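Groundwater Hardness in the Triltholm Valley
Student project report, second-year course in field geology

1. Why we chose this subject

Our group wanted a project which could be done with simple equipment and without a long trip. Triltholm is 80 minutes by bus from the campus, and many houses in the valley still take their water from private wells. In the village people say that the water on the east side "eats the kettle" and the water on the west side does not. We wanted to see if the rocks can explain it.

The east side of the valley stands on limestone. The west side is mostly granite, with a thin cover of glacial till. The Edik stream runs between them, and on the old map the contact between the two rocks is drawn as a dashed line under the stream. This means that the person who made the map did not see it in the field.

2. Field work

We visited the valley in April and again in May. In April the upper road was closed by mud, so the northern wells are only in the May data. From each well we filled two bottles, after letting the tap run for five minutes. Temperature and pH were measured on the spot. The bottles were kept in a cool box until the evening.

We also walked along the Edik stream to look for outcrops. Between the bridge and the old mill there is limestone in the bank, with thin layers of gray shale. Upstream of the mill we found only till and large granite blocks, and we could not decide if the granite was in place. One of the blocks is bigger than a car, and two members of our group still do not agree about it.

3. Laboratory work

Hardness was measured by titration in the teaching laboratory. We used the Ebihara method sheet, which is given to all students in the course. It asks for three repeats of each sample. For the first samples we did only two, through our own mistake, and these are marked in the data table.

The color change at the end point was hard to judge in the afternoon light. After the first day we put a white tile under the flask and the repeats became closer to each other.

4. Results

The hardest water came from a well near the limestone quarry, with 885 microsiemens per centimeter in conductivity. The softest was on the west side, at the Pumatano farm, with 166. Hardness followed the same order in almost every well. The wells close to the stream lie between the two groups, and they changed more from April to May than the others.

One well does not fit. It is on the west side, on the granite, but its water is nearly as hard as the water in the east. We repeated the titration with the second bottle and got the same answer. The well is deep, and it may reach limestone below, but it may also be that the till around it contains limestone pieces carried by the ice. Our data cannot separate these two explanations.

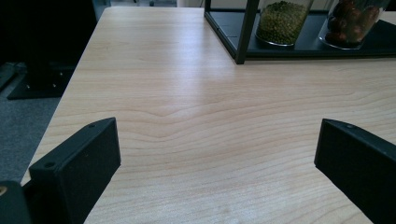 Pumatano farm wrote to us after reading the draft that their well was dug deeper in a dry summer, and that the water left more white scale in the pots from that time. They asked if we had compared well depth with hardness for all the wells, and not only for the strange one.

We had not done this. Most owners do not know the depth of their well, and we did not carry a line long enough to measure it. If we had asked about depth at the first visit, we could have chosen the wells better.

5. What we would do differently

We would begin in the north, where the map is weakest, and leave the easy wells by the bridge for the end. We would also collect pebbles from the till near each western well and test them with dilute acid. It takes only a few minutes at each place, and limestone pebbles there would support the second explanation.

The data table and our copy of the map, with the contact redrawn between the bridge and the mill, are in the department's map room.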